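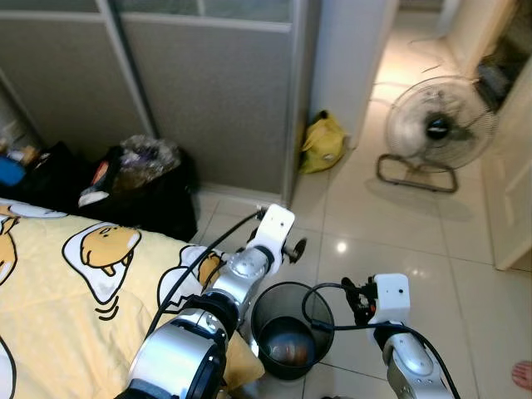

A pale yellow duvet printed with cartoon egg characters.

Duvet

A duvet is a soft, flat bag of cloth, filled with feathers, down, wool, silk, cotton or a man-made fiber, that is laid over a sleeper in place of a top sheet and blankets. It is nearly always used inside a removable cover, which takes the wear and the washing so that the filling doesn't have to. In the United States the word is often used for the cover alone, and the filled part is called an insert or a comforter, and this has led to a good deal of friendly confusion in stores, where a shopper may go home with one half of what they wanted and have to go back for the other.

The word comes to English from French, where it first meant the soft down of a bird. In Britain the same article was sold for many years as a continental quilt, and in Australia it is commonly called a doona, a name that began with a brand and settled into everyday speech. The German-speaking countries have their own words and their own habits, and people who grew up with those habits tend to hold on to them fondly wherever they move.

History

Sleeping under a bag of feathers is an old comfort in northern Europe, where geese and ducks were kept on many farms and the winters gave everybody a reason to save the down. In the coldest places the best of it came from the eider, a sea duck that lines its nest with down from its own breast, and gathering it from the nests was patient work that passed from one generation to the next. A good feather bed was a serious possession. It could be handed down, repaired, topped up and given a new case, and it was often part of what a young couple brought with them when they set up house.

Travelers from places where people slept under layers of wool blankets were sometimes delighted by the feather cover and sometimes quite put out by it, complaining that it was too hot, too short, or inclined to slide to the floor in the small hours. These are much the same complaints one hears today.

The modern duvet, with stitched channels or boxes to keep the filling in place and a cover that comes off for the wash, spread widely in the second half of the twentieth century. Its great selling point was the time it saved in the morning. A bed with a sheet, two blankets and a bedspread has to be tucked and squared, while a duvet can be shaken once and left, and for busy households that was argument enough. Cheaper polyester fillings helped as well, bringing the price down and making it possible to wash the whole thing at home if the machine was big enough.

Filling

Down is the soft undercoat of ducks and geese. It is very light for the warmth it gives, because the fine threads of each cluster hold air, and it drapes closely around the body. Feathers have a quill and are heavier and cheaper, and many duvets use a mixture of the two. A densely woven case is needed to stop the sharper quills from working their way out, and anyone who has been poked awake by one will know why this matters.

Wool duvets are flatter than down ones and feel heavier on the bed. They are liked by people who get too warm at night. Silk is thinner still and is often chosen for summer. Cotton fillings are cool and washable, although they can pack down over the years.

Synthetic fillings are usually polyester, either in loose clusters or as a continuous sheet. They dry fairly quickly and suit children's beds, where washing comes around more often than anybody plans for. Among the smaller makers, the Kumbridge firm of Dillix sells a synthetic duvet in 4 weights under the name Ernix, the two lightest of which can be joined with snaps to make a warmer one for winter. Other makers offer similar sets, generally sold as all-season duvets.
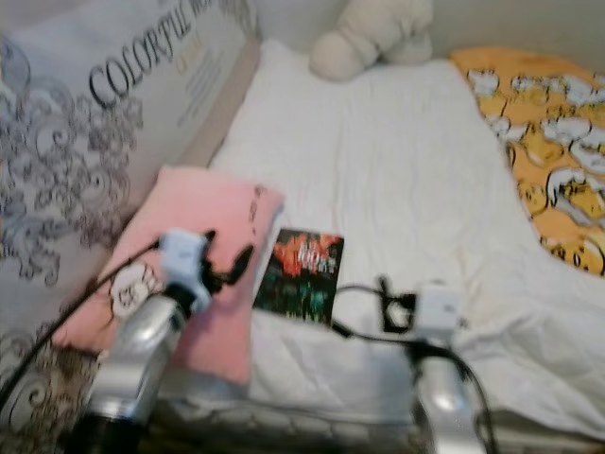
Duvet covers have always given people the easiest way to change the look of a bedroom, and their patterns have followed the taste of the day, from plain white to stripes, checks, flowers and bold geometric prints. Because the cover hides the filling completely, the same duvet can be sober one week and silly the next, and many families keep one of each. Matching has gone in and out of fashion too. Some people like the cover, pillowcases and sheet to come from a single set, while others are happy with a plain white sheet under an orange-yellow cover of puffy cartoon shapes, and perhaps gray scrollwork and the word COLORFUL in big black capitals on a board beside it. A plain sheet is a forgiving partner in this respect, and it can be kept when the cover is replaced.

Covers

A duvet cover is in principle a very large pillowcase. It is open along one edge, usually the bottom, and closes with buttons, snaps, ties or a zipper. Buttons are the traditional choice and are easy to replace. Zippers close more neatly but are harder to mend. Some covers have ties or loops sewn inside the corners, meant to be fastened to matching loops on the duvet so that the filling doesn't gather at one end during the night. Where the loops are missing, a few stitches of cotton tape at each corner will do the same job.

Cotton is the most common material, either in a crisp plain weave called percale or in the smoother sateen. Linen is more costly and creases readily, which its admirers consider part of its charm. Brushed cotton or flannel is popular in cold months. Blends of cotton and polyester crease less and dry faster, and a great many printed covers for children are made this way.

Putting the cover on is the one part of owning a duvet that few people enjoy. The best-known method is to turn the cover inside out, reach in and take hold of its two far corners, grip the top corners of the duvet through the cloth, and then shake the cover down over the whole length. Another method lays the inside-out cover flat with the duvet on top, rolls both up together from the closed end, turns the open end around the roll and unrolls it again. It looks unlikely the first time, but it asks less of the arms and shoulders and suits anyone working alone.
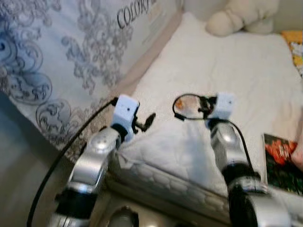
How often should a duvet cover be washed?

Once a week or once every 2 weeks is usual, at the warmest setting the label allows. The duvet inside needs washing far less often, and once or twice a year is enough for most homes.

Care

Before washing a duvet it is wise to read the label, check the seams and mend any small holes, as a tear that looks harmless on the bed can empty a surprising quantity of feathers into a machine. The drum must be large enough for the duvet to move freely. Where the machine at home is too small, a laundromat will usually have one that can manage it.

Drying matters even more than washing, particularly with down. The outer cloth will feel dry long before the middle is, and a duvet put away damp will smell musty and may grow mildew. Low heat and plenty of patience are the usual advice, with a pause now and then to take the duvet out and break up any clumps by hand. In fine weather many people finish the job on a clothesline, and in much of central Europe it is still common to see bedding hung from an open window in the morning to air.

For storage, a breathable cotton bag is better than tight plastic, and a shelf is better than the bottom of a full closet, where the weight above will flatten the filling. March is the month when many households in cooler parts of the northern hemisphere begin to think of changing to a lighter duvet, and nearly as many then regret having done so early and go looking for the thick one again.

See also

Bed sheet
Comforter
Eiderdown
Pillowcase
Quilt

Page last changed 9 Oct 2018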